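Slide 3 – two-arm cell, Irkcombe shared workshop

Left arm does the fruit sort into the black tray. Banana is the awkward one: grip it low, near the end, and keep closing speed at 38 per cent. Mention Danjuma Chukwu's finger mounts.
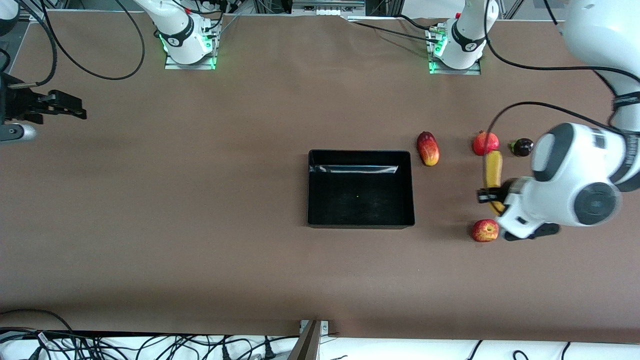
Cable slack comes next. Each loop needs to clear the elbow at full reach – we re-routed ours in June. Give the tie spacing, 100 mm, then go to slide 5 for the wiring colours.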